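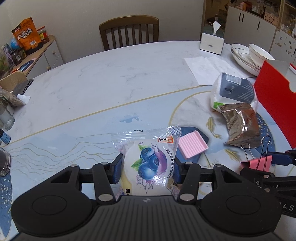

I finally went through the snacks on the dining table. They had been piling up since the last order, and every time we sat down to eat we had to push them to one side first.

The blueberry cakes are the ones I keep buying. Each comes in its own clear wrapper with berries on the front, so they're easy to throw in a bag. They're soft and pretty sweet, and I wouldn't eat 2 in a row. Ayman Sayegh told me to try one from the freezer. I did, and it was fine – a little firmer, same taste.

Anything in foil goes in the tin from Tastwood, which closes tighter than the drawer does. The bigger packages go on the pantry shelf with the labels facing out. I can't read most of the Chinese, so I look for the date and write it on a piece of tape. The oldest one is good until December, and that goes to the front.

Empty wrappers went in the trash. I also wiped down the table covering, which had crumbs stuck along the edge.

Next order I'm skipping the variety box and just getting the blueberry ones. The 22-pack should last us a while if I keep it off the table.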